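Sostar Help > Inside > Worktops and benches

Butcher-block top in an aluminum extrusion frame: how much gap, and which finish?

Elvira Restrepo

I have a butcher-block top set in a black aluminum extrusion frame. The top is 59 inches long. It was screwed down through fixed holes in the brackets, and it was oiled on the upper face only. Over the winter it developed a slight crown across the width. A straightedge laid along the length shows nothing. Laid across, it rocks.

The room is on a concrete slab with forced-air heat and no humidifier. Relative humidity was 20 percent on the cheap gauge when I checked it at 7 a.m., and I know it goes a lot higher in summer.

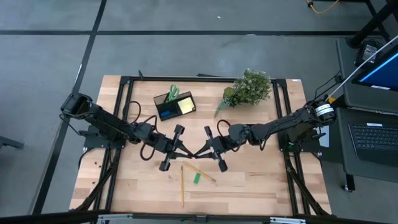 What I need to know

Should I slot the bracket holes or switch to some other fastener? Does the underside need the same finish as the top? And can I sand the crown out now, or should I wait until the humidity comes back up? The top isn't used for food. I would like to avoid a thick film finish if an oil will do the job.

Elvira Restrepo
Added later: the frame is square. I measured both diagonals and they match. The screws are wood screws, not machine screws in inserts.
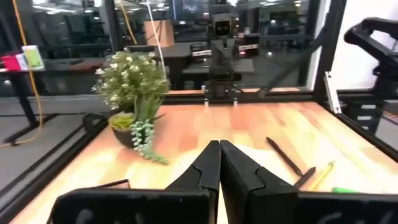

Tavares

Do not sand it yet. If you flatten a top while it is dry and under stress from fixed screws, you lock in the wrong shape, and it will move again when the humidity changes. Release it first.

Wood moves very little along the grain, so the length can be ignored. The movement is across the width. Your frame does not follow it, and aluminum does not respond to humidity at all. With fixed screws on both long sides the top has nowhere to go except up or down, or it splits along a glue line.

What I would do:

Back out every screw. Leave the top resting on the brackets for 3 weeks, with air able to reach both faces. Check it with the straightedge again at the end of that time. A lot of the crown may be gone.

Oil the underside with the same product and the same number of coats as the upper face. Do the end grain as well. End grain takes up more oil than the faces, so keep applying until it stays wet for a few minutes, then wipe off.

When you refit, keep one line of fixed screws down the center of the width if you have a crossmember there. Everything outside that line goes in slots, with the slots running across the grain. Use a pan-head screw and a washer. Tighten until the washer stops spinning freely, then back off slightly. Countersunk heads will wedge in the slot and defeat the purpose.

If the frame also wraps the edges of the top, there has to be clearance on both long edges. Size it for the summer width. A top fitted tight in a dry room will push against the frame in August.

Lay oily rags flat outdoors to dry. Do not ball them up and put them in the trash.

benchdog_lou

just put a couple coats of poly on it and forget about it. mine has been fine. also a humidifier is cheap

Tavares

A film finish slows moisture exchange. It does not stop it, and it will not help with fixed screws. Two coats on one face only would give the same problem she has now. Agree on the humidifier.
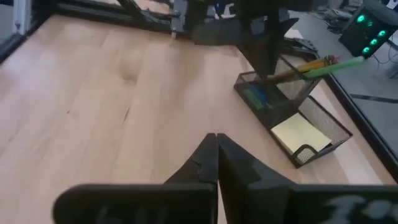 Plillham, March

Elvira Restrepo

Update after the wait. I took all the screws out and stood the top on stickers at the far end of the room. Most of the crown went out of it. There is still a little at one end, not enough to rock the straightedge.

I slotted the outer brackets with a round file, which took most of an afternoon. There is a crossmember under the middle and I kept the fixed screws there. The underside got two coats of the same oil and the end grain got four. I have not sanded anything. I plan to check it again in July and take down whatever is left with a card scraper.

One correction to my first post: the gauge was reading low. A second one next to it showed a higher number, so don't go by the 20 percent.

Marked as solved by the original poster.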